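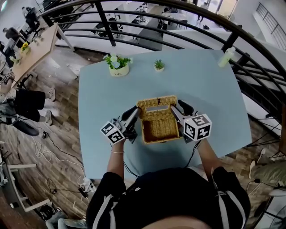

Page 2 of 9

Tully Cycle Support — open ticket, drive system
Bike: Prollmont trekking e-bike, mid-drive motor, two-battery setup
Battery and display: Pastent
Opened by: Teresa Tierney, Gredolholm workshop
Assigned to: Musyoka Kombo
Status: Closed
Odometer at intake: 3,656 miles

Reported fault

Customer says the motor cuts out on climbs. Assist drops to zero, the display stays on for a second or two, then goes dark. Pressing the power button brings everything back and the bike rides as normal until the next climb. It started in November. At first it was once a week and now it is every ride. It has never happened on flat ground.

Customer has already tried a different charger and cleaned the contacts on the lower battery with a dry cloth. No change after either one.

The customer commutes on this bike and rides it all year. It lives in an unheated shed. No crash, no drop, no pressure washing that they will admit to.

Entry 1 — Teresa Tierney, Gredolholm

Bike came in Tuesday morning. Both batteries showed full on the display and on their own LEDs. Cycled power ten times in the stand with no fault. Loaded the rear wheel with the brake in the highest assist mode, no fault. Took it out to the hill behind the workshop and it cut out on the steep part, seated, second lowest gear. Restarted and it cut out again at the same spot.

Read the log with the dealer tool. There are 14 entries of the same type, "supply voltage low, controlled shutdown". No motor temperature faults and no torque sensor faults. The display firmware was two versions behind, so I updated that, and then the motor firmware. Rode the hill again and got the same result.

Sending this up as a ticket. My first guess is a weak cell group in one of the batteries. The lower one is the original and the upper one was added later, so they are different ages.

Entry 2 — Musyoka Kombo, support

Thanks Teresa. A low supply entry with both batteries full does point at a battery or at something between the battery and the motor. Please do these in order and write down what you get for each one:

1. Remove the upper battery. Ride the hill on the lower battery alone.
2. Swap. Ride the hill on the upper battery alone.
3. Put both back and ride again.
4. Read the log after each ride and clear it before the next.

Please do not clear the log you have now until you have saved a copy and attached it here. We need the timestamps.

Also, can you tell me who fitted the second battery? The Prollmont left the factory with one on this frame. The second needs a Y-harness, and there was more than one version of it.
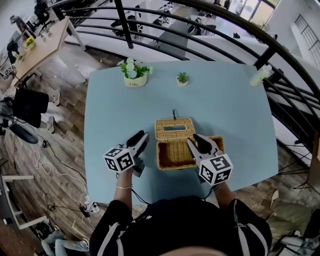
The early version has a black collar at the splitter and the later one has a gray collar. If the collar is under the motor cover and you can't see it from outside, leave it for now and just do the ride tests.

Entry 3 — Teresa Tierney, Gredolholm

Log copy attached. Results:

Lower battery alone: no fault. Rode the hill three times in the highest mode.

Upper battery alone: cut out on the first climb. Restarted, cut out again.

Both fitted: cut out on the second climb. The display showed it was drawing from the upper battery at the time.

The customer doesn't have paperwork for the second battery but says it was fitted at a shop that has since shut. The battery history in the dealer tool gives 1,122 miles ridden with the upper one connected.

So it follows the upper battery or whatever is feeding it. I'd like to order a replacement battery under warranty if it still qualifies.

Entry 4 — Musyoka Kombo, support

Please hold off on the battery order. You have shown that the fault is on the upper side, but that includes the battery, the mount, the contact block, the upper leg of the harness and the splitter. A battery claim will come back to you if the tester finds nothing wrong with the cells, and then the customer has waited for nothing.

Do you have another Prollmont in the workshop, or a spare battery of the same type? If the batteries fit both mounts you can swap positions. Put the suspect battery in the lower mount, leave the upper mount empty and ride the hill.

Entry 5 — Mared James, Gredolholm

Teresa is off today, so I'm picking this one up.

The batteries don't swap straight over. The upper one has a different locking tab and won't go into the lower mount. We do have a demo Prollmont with the same upper mount, though. I put the customer's upper battery in the demo bike and rode the hill four times. No fault. Then I put the demo battery in the customer's upper mount, and it cut out on the first climb.

That clears the battery as far as I'm concerned. The log on the customer's bike has the same low supply entry with the demo battery fitted.

I checked the contact block on the upper mount with a light. The pins look straight and clean. The block has a small amount of play, maybe more than the demo bike, but I don't have a number for what's allowed.

Entry 6 — Fatemeh Bagheri, technical desk

Musyoka asked me to look at this one.

Good swap test, that saves a lot of time. On the contact block: a little side play is normal and is meant to be there so the pins can line up. Up and down play is not. If it moves up and down, check the two screws behind it. They should be snug and have thread lock on them.

Next, do a voltage drop test under load. You will need the breakout lead. Connect it at the motor end of the harness, with only the upper battery fitted. Put the bike in the stand, highest assist mode, and have a second person load the wheel with the rear brake. Write down the voltage at rest and the lowest voltage under load. Then do the same on the lower side.

Don't hold the load for longer than ten seconds at a time, and let the motor rest between runs.

If the breakout lead isn't in your kit, say so and we'll send one out.

Entry 7 — Mared James, Gredolholm

No breakout lead here. Please send one.

Up and down play: yes, a little. Both screws turned about a quarter turn before they were snug. No thread lock on either of them that I could see. I took them out, cleaned them and refitted them with medium strength. The block is now firm. Rode the hill with the upper battery and it cut out on the third climb instead of the first. It's better, but I wouldn't call it fixed.

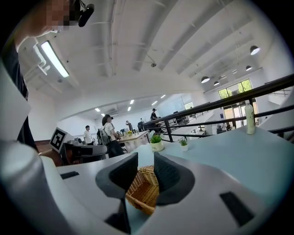 Small woven wicker basket between the gripper's two fingers.

Entry 8 — Fatemeh Bagheri, technical desk

Lead is on its way. A loose block can heat the crimps behind it over time, so a part fix after tightening the screws fits with that. While you wait, please take the motor cover off and look at three things:

The collar color on the splitter, as Musyoka asked.
The route of the upper leg. It should pass in front of the frame clip and not behind it.
The crimps at the back of the contact block. Look for darkened insulation.

Battery out and display off before you open the cover. Wait five minutes before touching any of the connectors.

Entry 9 — Teresa Tierney, Gredolholm

Back on this one. Cover off.

Collar is black, so early version.

The upper leg goes behind the clip. There is a flat spot in the sleeve where the clip sits on it. The sleeve isn't cut through.

Red crimp at the contact block: the insulation is brown for a short length. Black crimp looks fine.

The lead arrived this afternoon. With the upper battery only, 40.9 at rest and down to 31.2 under load. With the lower battery only, 41.0 at rest and 38.6 under load. I ran the upper test twice and the second one shut down before I could read the low point.

Entry 10 — Fatemeh Bagheri, technical desk

That is your fault. The lower side is normal and the upper side is losing far too much. The motor sees the voltage fall, takes it as an empty battery and shuts down. On flat ground the current is never high enough to show it.

Replace the Y-harness with the gray collar version and replace the upper contact block. Please don't try to re-crimp the old one. Route the new upper leg in front of the clip and fit the foam sleeve that comes in the bag. Repeat the load test on both sides before the cover goes back on.

Musyoka, can you sort out the parts?

Entry 11 — Musyoka Kombo, support

Harness and contact block sent to Gredolholm. As the second battery wasn't fitted by a Tully dealer, I passed the warranty question to Sorcha Kinsella.

Entry 12 — Sorcha Kinsella, warranty

Parts are covered. The early harness was being replaced on request at the time, so I'm treating it as that. Labor for the harness is covered at the standard rate. Labor for the contact block is not, as the screws were a fitting error by the other shop. Please explain that to the customer before the work starts and note their answer here.

Keep the old harness and block. We would like them back in the same box.

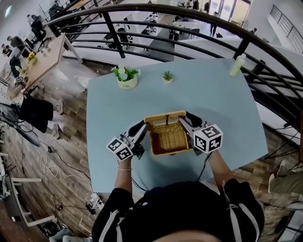
Wicker basket with its lid open, on the pale blue table.

Entry 13 — Teresa Tierney, Gredolholm

Customer is fine with paying for the block labor.

Both parts fitted. Upper leg routed in front of the clip with the foam on. Load test, upper only: 40.8 at rest, 38.4 under load. Lower only: 40.9 and 38.5. Cover back on with a new gasket — the old one had taken a set.

Rode the hill nine times, three on each battery and three with both. No cut-outs and nothing in the log. Mared rode it home and back with both batteries in, highest mode the whole way, and had no faults.

One thing for whoever looks after the manual: the harness page shows the clip from the left side only, and from that side you can't tell front from behind. A second drawing would help.

Entry 14 — Musyoka Kombo, support

Passed the note about the drawing on to Fatemeh. Leave the bike with the customer and close this if there is nothing by the end of next week.

Entry 15 — Teresa Tierney, Gredolholm

Called the customer. Riding every day, no cut-outs. They asked if they can leave the upper battery on the bike in the shed over winter. I told them to bring both indoors. Old parts boxed and collected. Closing.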